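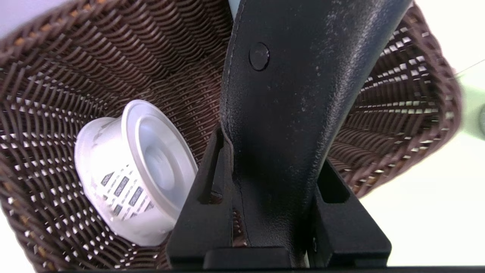

장마철 수납 관리의 기준은 상대습도다. 실내 상대습도가 83%를 넘는 날이 이어지면 선반 안쪽과 벽 사이의 정체 공기부터 문제가 된다. 수납 용기는 벽에서 10cm 이상 띄우고, 바닥에 직접 놓지 않는다. 진한 갈색으로 엮은 바구니처럼 짜임이 있는 용기는 통기성이 있으나 틈에 먼지가 쌓이기 쉬우므로 관리 방법이 플라스틱 상자와 다르다. 먼지는 마른 솔로 짜임 방향을 따라 털고, 물걸레는 꼭 짜서 한 번만 지나간다. 물에 담그면 재료가 팽창했다가 마르면서 테두리가 뒤틀린다.

건조 순서
1. 내용물을 모두 꺼내고 뒤집어 바닥면을 먼저 턴다.
2. 그늘에서 선풍기 약풍으로 말린다. 직사광선은 피한다.
3. 뒤집은 상태로 하룻밤 둔다.
4. 안쪽 모서리를 손가락으로 눌러 본다. 차갑게 느껴지면 건조를 더 한다.

곰팡이가 점 형태로 보이면 소독용 에탄올을 천에 묻혀 두드리듯 닦는다. 분무기는 쓰지 않는다. 액이 짜임 안쪽으로 들어가고, 인화성 증기가 넓게 퍼진다. 작업 중에는 창을 열고 가스레인지를 끈다. 도장된 바구니는 에탄올에 칠이 녹을 수 있어 바닥면에서 시험한 뒤 진행한다.

소형 전자기기와 배터리는 별도로 둔다. 서랍에 동전, 열쇠, 클립과 함께 넣으면 단자가 단락될 수 있다. 얕은 쟁반 하나를 정해 기기만 올리고, 케이블은 느슨하게 감아 옆에 둔다. 충전 잔량은 절반 정도로 맞춰 보관하고, 계절이 바뀔 때 한 번씩 확인한다. 외장이 부풀었거나 단내가 나면 충전하지 말고 폐전지 수거 방법을 지자체에 문의한다.

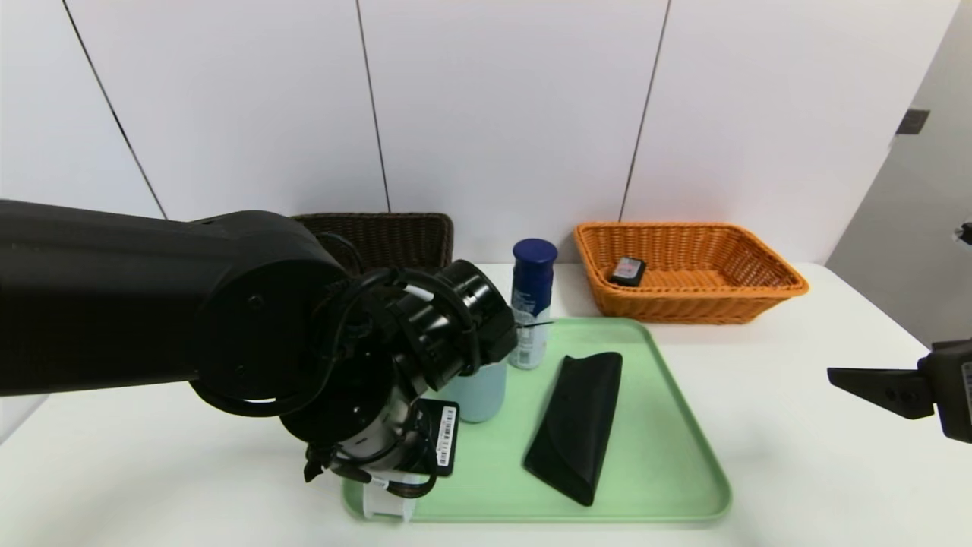

연한 민트색 플라스틱 쟁반과 바코드 라벨이 붙은 검은색 소형 기기.

라벨은 떼지 않는 편이 낫다. 모델명이나 정격이 적혀 있으면 어댑터를 고를 때 필요하다. 글자가 지워지기 시작한 라벨은 투명 테이프로 덮되 통풍구와 단자를 막지 않는다. 구입 월은 별도 스티커에 적어 바닥면에 붙인다. 쟁반은 중성세제로 닦고 완전히 말린 다음 기기를 올린다. 연마 수세미를 쓰면 미세한 홈이 생겨 때가 더 잘 낀다.

선반의 위치는 무게로 정한다. 무거운 것은 허리 아래, 매일 쓰는 것은 눈높이와 허리 사이, 가벼운 계절용품은 맨 위에 둔다. 선반 판 하나에 올리는 총중량은 표시 하중보다 낮게 잡는다. 우리 집 선반은 표시 하중이 18kg이고 실제로는 13kg까지만 올린다. 판이 처지면 용기가 가운데로 쏠리고 문이 닿는다.
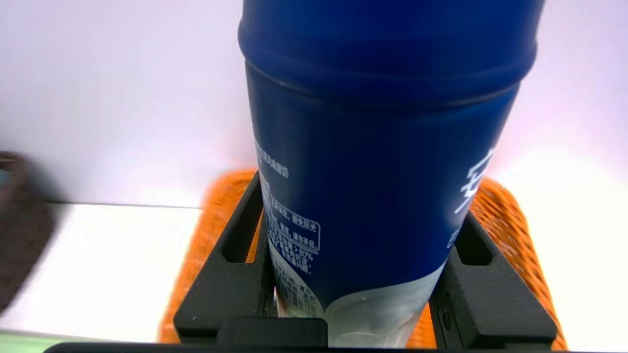 원통형 용기는 옆면이 미끄러워 꺼낼 때 놓치기 쉽다. 손에 물기나 기름기가 있으면 더 그렇다. 몸통이 남색이고 윤이 나는 용기는 지문과 물얼룩이 잘 드러나므로 극세사 천으로 위에서 아래로 닦는다. 윗부분에 가로 홈이 둘러진 것은 홈에 먼지가 남는다. 면봉에 미지근한 물을 묻혀 한 바퀴 돌리고 마른 면봉으로 다시 돌린다. 흰색 잔글씨가 인쇄된 면은 힘을 주어 문지르지 않는다. 알코올과 아세톤은 인쇄를 지울 수 있다. 외국어 표기 제품은 보관 전에 글씨 면을 휴대전화로 찍어 두고, 뜻을 확인한 다음 용도와 주의사항만 한글로 적어 뚜껑에 붙인다.

내용물이 남은 용기는 다른 병에 옮겨 담지 않는다. 특히 세제와 음료는 같은 칸에 두지 않으며, 음료병에 세제를 덜어 쓰는 일은 금한다. 빈 용기는 헹군 뒤 뚜껑을 열어 말린다. 뚜껑 안쪽 패킹이 분리되는 구조라면 빼서 따로 씻는다.

제습제는 칸마다 하나씩, 내용물과 닿지 않는 구석에 둔다. 염화칼슘 제품은 액이 차면 교체한다. 쏟아진 액은 금속을 부식시키므로 경첩이나 나사에 묻었을 때 물걸레로 여러 번 닦고 마른 천으로 마무리한다. 실리카겔은 색이 변하면 제품 표시의 방법대로 재생한다.

댓글
Yanling Li: 에탄올 대신 식초를 써도 됩니까?
답글: 냄새가 짜임에 남고 금속 부속이 있으면 녹이 생긴다. 권하지 않는다.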